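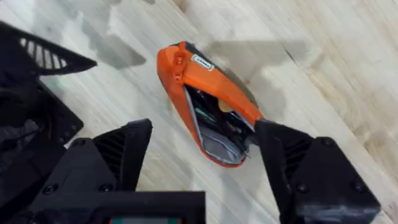 Orange zipped case, partly open.

**Subject: Re: [tutdale-paths] Survey bags, forms and the Cevescombe end**

Hello all,

I've put Zarmeena's message in below and answered it a bit at a time, with some things at the end that came up when Mohsin and I went over the January sheets.

Zarmeena Rana wrote:

> Before we start on the Cevescombe end, can we settle what each pair should be carrying? Last time I had a tape but no pencils and Shahzad had three pencils and no map. We lost most of a morning to it.
>
> Also, do we still record stiles on permissive paths? The old form has a box for it and the new one doesn't.
>
> And is anyone doing the stretch behind Pollock? It has been blank on the wall map since I joined.

On the first point, I'd like each pair to have one small zipped bag or case that stays packed between outings. It should hold:

- two pencils and a sharpener
- a short tape measure, metric
- a folded copy of the parish map
- spare forms in a freezer bag
- a few plasters
- the sheet with the council's reporting number on it

Phones, water and your own lunch go in your rucksack. I'd leave out pens. I've spent two evenings trying to read forms where the ink has run, and there are four gates on the Stesteck side that I still can't place.

A case that stands out against grass is worth having. Shahzad's green one was put down by the ford in autumn and as far as I know it's still there, with the good tape in it.

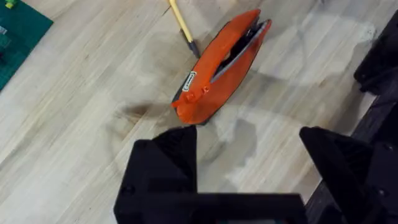

Do we still record stiles on permissive paths?

Record them on the back of the form, with the grid reference and a capital P. The council doesn't need them, but we have always kept our own list and I'd like it to stay complete.

The new form lost the box when Iqra got it down to a single side. I prefer the single side. If enough people miss the box we can look at it again when the present batch of forms is used up.

On Pollock, the path has been on the definitive map all along. It leaves the lane by the old chapel wall, drops to the beck and comes up again by the barns. The trouble is the middle part, where the fence was moved and the waymark went with it. Mohsin walked in from the top and got to within sight of the beck before the brambles stopped him. I walked in from the bottom and gave up sooner than he did. Between us we think there's a length of about 1,000 metres with no usable line on the ground.

I've written to the landowner's agent and had a polite reply that didn't answer the question. I'll write again. Until then please don't cut anything back on that stretch, even if you have secateurs with you and it looks like ten minutes' work.

Now the count. With the January sheets added, the list stands at 841 items, counting stiles, gates, footbridges and signposts. Zarmeena asked me in person whether that included the duplicates from when two pairs did the Stesteck ridge a fortnight apart. It doesn't, I took those out. If you were on the ridge and want to see which of your entries I kept, I can send you the sheet.
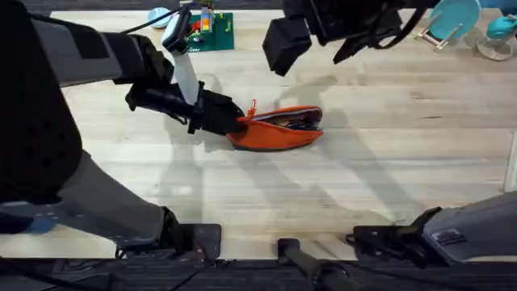 The commonest fault on the list is still a gate that won't latch, followed by steps missing from stiles. Signposts are in better order than I expected. Two on the Tutdale road point the wrong way and both have been reported, one of them twice.

A few things about how the forms are being filled in:

"Poor" needs a word or two after it. A gate can be poor because it drags, or because the post has gone, and the council sends different people out for each.

Left and right should be taken in the direction you are walking, and the direction should be written at the top. Ronja Rønning does this on every sheet and hers take me half the time.

Please number the items straight through and don't start again at 1 after lunch.

If you can't get to something, write "not reached". A blank row could mean anything.

Iqra Sethi has offered to print another 30 forms on the heavier paper, which takes pencil better and doesn't go soft in the damp. If anyone would rather have them on ordinary paper, tell her soon. She's also willing to do a larger map for the Cevescombe end, as the contour lines on the present copy are too faint to be any use in the steep part.
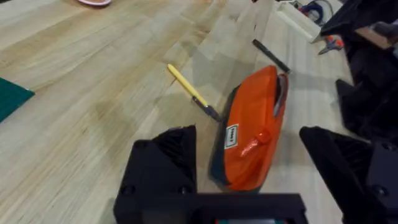

For Cevescombe itself I'd suggest three pairs starting at 9.30 from the lay-by above the village. One takes the valley bottom, one the wood and one the top road with its side paths. The wood is the longest and has the worst mud, so it should go to people with proper boots. Mohsin Pirzada has said he'll do it if somebody else drives.

Parking in the village is tight – there's space for two cars by the hall if no event is on, and the rest of us would need to share. Shahzad Minhas can take three from Stesteck.

There are 7 side paths off the top road. Two of them are dead ends on the ground but go through on the map, so walk them as far as you can and note where they stop. The farm at the second one has dogs, tied up when I last went by. Keep to the wall side.

Zarmeena, could you and Ronja take the top road? You know the farm, and I'd like someone there who has met them before.

I still have one spare tape and a box of pencils here. Let me know what your bag is short of and I'll bring it to the lay-by.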